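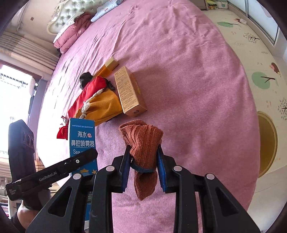

Most of the money in a hand-held gripper goes into the body, and most of the trouble comes from the pads. I have looked after these tools for 6 years, first on a bench in Toledo and now at Tustbridge, and I would put pads ahead of every other part on the service sheet. A sock is a good test of them. Take a ribbed knit one, bunched up between two blue ribbed pads with the toe end hanging free, and there is very little for the jaws to work with. The cloth gives under pressure, the ribs of the knit and the ribs of the pad can ride over each other, and a pad that has gone hard on one side will let the whole thing creep. A carton or a bottle will forgive a bad pad for weeks. Knitwear won't.

My argument is that pads should be changed on a schedule, in pairs, and that the schedule should be short. This is not how most shops do it. Most shops wait for somebody to complain, then change the one pad that looks worse and send the tool back out.

I understand why. A pad is a cheap part and changing it is a dull job. The tool still opens and closes. If you hold it up to the light, the ribs are still there. The person using it has also been making up for the wear without knowing it, by squeezing harder or by coming at the object from a slightly different angle. By the time the complaint arrives, that habit is weeks old, and everything recorded during those weeks has the habit in it.

At Tustbridge we used to change on complaint. The log for one of our older units, number 3517, shows what that looked like. It came in 7 times over a winter, and every time the note said some version of "slips on cloth." We changed the left pad, then the right, then cleaned the pivots, then changed the left again. Each repair was reasonable taken alone. The tool was never once in a matched state, with two pads of the same age on linkages with the same amount of play.

When we finally stripped it, one of the inner pivots had worn more than its partner on the other side. The jaws were meeting slightly off line. That puts the load on the front edge of one pad, and a new pad fitted there wears out faster than the old one did. We had been feeding it pads.

So the second half of the argument is about pins. The pivot pins on this sort of gripper are easy to reach and easy to ignore. They are bright metal, they look fine, and a drop of oil makes them feel fine as well. I am against the drop of oil. It gets onto the pads, and from there onto whatever is being picked up, and an oiled pad on fabric is worse than a worn one. Wipe the pins dry, work the jaws by hand with the pads off, and feel for side play. If one side moves and the other doesn't, replace both sides.

The usual objection is cost. Our supplier, Bokier, sells pads and pins separately, and doing everything in pairs means throwing away some parts with life left in them. I accept that. I have a drawer of half-used pads I can't bring myself to bin, and I can't in good conscience fit them either. But the price of a pad is small next to an afternoon of work that has to be done again, and the people who sign for the parts are rarely the people who redo the afternoon.

A better objection came from the shop at Plodlow, who run the same tools on boxed goods only. They say their pads last far longer than ours and a fixed schedule would be waste. For boxed goods they may be right. The trouble is that very few tools stay on boxed goods. They get lent out, they get used in rooms full of bedding and clothes and odd-shaped packets, and the service interval doesn't travel with them. I would sooner set the interval for the hardest thing the tool is likely to meet.

What we do now is simple enough to fit on a card inside the case lid. Pads are changed in pairs every 2 weeks on cloth work. Pins get the dry check at the same time. The date goes on the inside of the arm in paint pen, where the next person will see it before they see the log. After the change, the tool picks up a folded sock from the bench and holds it while you walk to the door and back. If the sock has moved in the jaws, the tool stays in the shop.

I would like to see the makers help. A wear line molded into the pad would do most of it, the way a car tire has one. A pad that could only be bought as a pair would do the rest. Until then it is down to whoever keeps the parts drawer, and in May, when we put in the next order, ours will be for pairs.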